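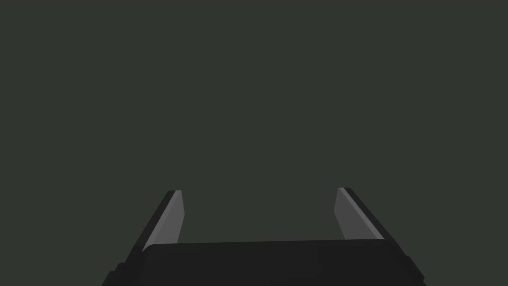 가을에 정원 좀 그만 치우자. 매년 하는 소리인데 올해도 한다.

어제 스케드소프(Skedthorpe) 골목을 걸었다. 집집마다 낙엽 자루가 나와 있었다. 묶어서 문 앞에. 에키네시아 줄기는 죄다 바닥까지 잘렸고. 아직 씨가 다 붙어 있었을 텐데. 아깝다. 정말 아까웠다.

왜들 그렇게 급한가. 10월 말이다. 땅도 안 얼었다. 서리는 한 번 왔나. 달리아는 그렇다 치자, 구근 캐야 하는 집도 있으니까. 그런데 꿩의비름은 왜 자르나. 억새는 왜. 억새는 지금부터가 제철이다. 해 낮게 들 때 그 뒤에서 빛나는 거, 그거 보려고 여름 내내 자리 내준 거 아닌가.

플로라 헵번은 나랑 생각이 다르다. 같은 원예 모임인데 이 문제로 벌써 몇 년째 다툰다. 플로라 말로는 가을에 안 치우면 봄에 두 배로 힘들다고. 젖은 줄기가 눌어붙고, 민달팽이가 끓고, 작약 밑에 병든 잎이 그대로 남는다고. 작약은 맞다. 인정한다. 잿빛곰팡이 왔던 작약 잎은 나도 걷어서 버린다. 장미 검은무늬병 잎도 마찬가지. 퇴비통에도 안 넣는다.

하지만 그건 병든 잎 얘기다. 멀쩡한 화단을 통째로 미는 핑계가 되면 안 된다. 민달팽이는... 글쎄, 우리 집은 낙엽 덮어둔 자리나 긁어낸 자리나 봄에 먹히는 건 비슷했다. 호스타는 어차피 먹힌다. 호스타를 심은 내 잘못이고.

나도 예전엔 깔끔파였다. 이사 와서 첫 가을에 전부 잘랐다. 갈퀴질까지 하고 흙을 맨살로 내놨다. 뿌듯했다. 그러고 겨울비가 왔고, 흙이 다져져서 3월엔 모종삽도 잘 안 들어갔다. 스노드롭은 흙탕물 튄 채로 피었다. 다음 해엔 허리가 아파서 못 치웠다. 그냥 게을렀던 건데 화단은 더 나았다. 박새가 와서 씨를 쪼고, 속 빈 줄기엔 뭔가 들어가 살고. 뭔지는 모른다. 벌 종류 같은데 벌레 이름엔 약하다.

잔디는 다르다. 잔디 위 낙엽은 걷어야 한다. 두껍게 쌓이면 누렇게 죽는다. 걷어서 화단에 던지면 끝. 연못도 걷고. 길도 미끄러우니 쓸고. 그러니까 하나도 하지 말자는 소리가 아니다. 자루에 담아 내보내는 게 싫다는 거다. 여름 내 나무가 만든 걸 공짜로 내주고는 봄에 차 몰고 가서 멀칭재를 사 온다. 한 자루에 얼마인지 다들 알면서.

송풍기 얘기도 해야겠다. 옆옆집. 아침부터 돌린다. 갈퀴로 하면 될 걸. 시끄럽기도 하지만 화단 안쪽까지 불어대니 흙이 날린다. 뿌리 얕은 것들, 휴케라 같은 거, 훤히 드러난다. 말은 못 했다. 착한 사람들이라.

치부조르 은워수는 중간쯤이다. 앞뜰은 자르고 뒤뜰은 둔다. 이웃 눈치가 보인다고. 이해는 간다. 거뭇한 꽃대가 줄줄이 서 있으면 버려진 집 같다는 말, 나도 들었다. 그래서 앞쪽은 가장자리만 손본다. 길로 쓰러진 것 자르고, 경계선 한 번 따주고. 그 정도면 일부러 둔 티가 난다. 된다.

그럼 언제 자르나. 나는 2월 말, 수선화 싹이 손가락만 할 때. 더 늦으면 새순까지 같이 자르게 된다. 작년에 늦어서 그랬다. 네페타 절반을 날렸는데 7월엔 또 멀쩡히 퍼져 있더라. 자른 줄기는 대충 부러뜨려서 그 자리에 깐다. 길면 울타리 밑에 쌓아두고.

튤립은 아직 안 심었다. 11월에 심을 거다. 낙엽 밀어내고 심고 다시 덮고. 할 일은 이것 말고도 많다. 화분 들여야 되고 호스 물도 빼야 되고 제라늄은 아직도 밖에 있다. 오늘 밤 춥다던데. 그건 진짜 지금 들여야겟다.

자루는 접어서 창고에 넣자. 최소한 헬레니움만이라도 세워두든가. 플로라, 읽고 있으면 답장은 짧게.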